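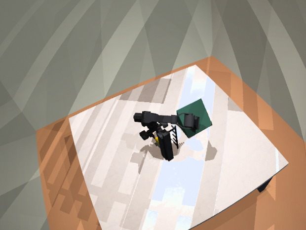 Figure 3. Rendered room with banded grey-green walls and an orange-brown floor.

3.2 Wall pattern and judged room size

Banded walls are common in public interiors, yet their effect on judged room size has been little studied. Following Caron and Rätsep, we asked 400 adults in Mesau to rate rooms with plain or banded walls. Each person saw 200 views in random order – half of them plain – and gave a width and a depth for each. Sessions were held in August. Banded rooms were judged deeper than plain ones, while width ratings did not differ. The effect was weaker among those who had worked in building or decorating.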